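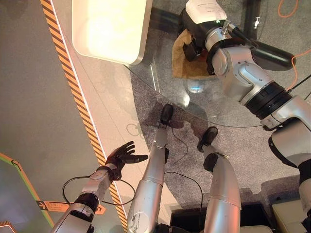 Sigo sin ver claro lo de pasar el cable por fuera del antebrazo, y lo digo después de leer dos veces el mensaje de Sylvain y de pelearme un buen rato con el mazo de la muñeca. Funciona, sí, mientras el brazo se queda quieto. En cuanto la mano izquierda se adelanta con la palma hacia abajo, el cable negro de la muñeca hace un arco enorme que cuelga hasta el suelo, y por la moqueta ya corre otro entre las piernas. A mí eso me parece un enganche esperando su turno.

Sylvain Pruvost escribió:
> Yo no tocaría el recorrido. El cable por dentro obliga a abrir
> la carcasa cada vez que falla un conector, y con el kit de Grakent
> fallan. Dejad 245 mm de holgura en la muñeca y olvidaos. En el
> Chevalier llevamos 600 ciclos así sin un solo tirón. Lo que sí
> cambiaría es la mesa: probad ya con la de cristal, que es lo que
> hay en las casas.

Buscar en el archivo de la lista Buscar Búsqueda avanzada

Por partes.

Los 600 ciclos del Chevalier son con el robot atornillado a un banco. El nuestro tiene piernas y las mueve. Un ciclo de coger y soltar con la base fija no me dice nada de lo que pasa cuando el pie se adelanta y pisa su propia alimentación. ¿Alguien ha repetido la prueba con el equipo de pie? Si existe ese registro, me gustaría verlo entero, con los fallos incluidos.

Sobre los 245 mm: los medí con el codo estirado y sobran; con el codo doblado sobran muchísimo más, y ese sobrante es el que acaba abajo. Propongo dos bridas flojas en el antebrazo, una a cada lado del anillo negro, y dejar libre solo el tramo de la muñeca. Se quitan con unos alicates, así que el argumento de abrir la carcasa se cae.

La mesa de cristal me convence todavía menos. Entiendo la idea de parecerse a una casa, pero el cristal es transparente y encima refleja, y la cámara de la cabeza ve a la vez el tablero y lo que hay en la moqueta. Antes de darlo por bueno quiero una tanda con tablero mate y otra con cristal, mismos objetos, misma luz. Si la diferencia es pequeña, me callo.

El controlador Drevberg que recomendaban en febrero tampoco me ha quitado las dudas. La ficha promete 1500 Hz de lazo; yo no he pasado de 112 con la mano completa conectada. Puede ser culpa de mi configuración, no lo descarto — pero nadie me ha mandado todavía una captura con una cifra mejor. Lo mismo con el parche de Morkano: leo que «va más fino», y no sé qué significa eso en milisegundos.

No pretendo frenar el montaje. Pido que no se fusione la rama del cableado exterior hasta tener una prueba andando. Yo pongo las bridas esta tarde y subo el registro, salga lo que salga. Si alguien tiene un tablero mate que me pueda dejar en el taller, que me escriba fuera de la lista.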